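Budgeting for a two-arm sorting cell - what am I forgetting?
Posted in Shop Equipment

We're a small repair shop in Cumunholm and I'm putting together next year's equipment request. The job I want off my plate is sorting scrap hookup wire by color into baskets. I have $1778 left over after the arms themselves, and I need it to cover baskets, racks, rails and spares. The layout I'm copying is this sort of thing, two arms over one floor with the baskets along the back:
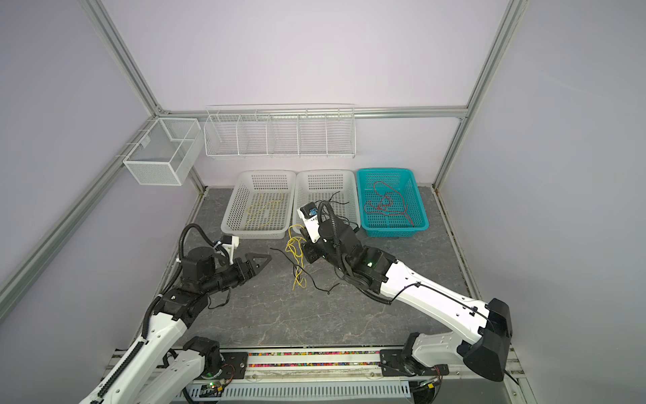 Replies (2)

jalthorpe_bench
Buy the cheap stuff last! I did it backwards and ended up with 13 baskets that were too deep for the grippers to reach into. Perforated plastic ones are fine, just get one first and try it. Put your real money into spare gripper fingers and cable conduit, and leave a line for wrist cameras if yours don't come with them. Wire is a pain for a robot - it tangles, it drags, and one strand brings its friends along.
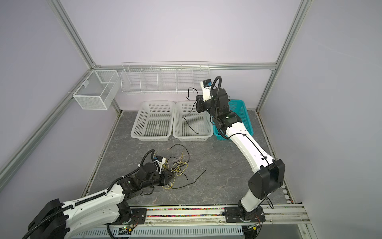

So plan on slow. My first budget assumed the thing would keep up with me by February and it did not come close. I'd put nearly a third of your leftover into spares and not touch it. Also get the quote from Maruyama in writing with shipping on it, mine was missing that and I had to go back and beg for more. Rails you can get cut locally, our place in Jalthorpe turned ours around in 2 weeks.

OtisFan22
Do you even need two arms? One arm and a person is cheaper. I priced an Otis feeder table for our place and walked away. If you do go with two, think about your wire mix before you spend anything. Thin stuff and thick cable in the same pile is a whole different job from just thin stuff, and knots are worse.

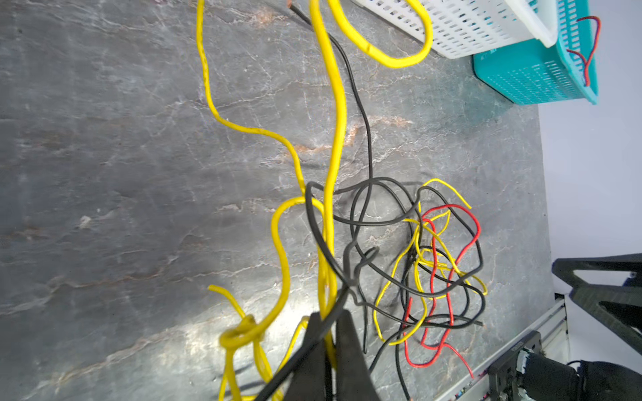

I'd write down what comes in over a month or so and size everything off that. Might save you a basket or two, might tell you to presort by thickness by hand first. No idea on rail prices, sorry. Oh, and ask what a replacement camera costs before you sign, that one got me.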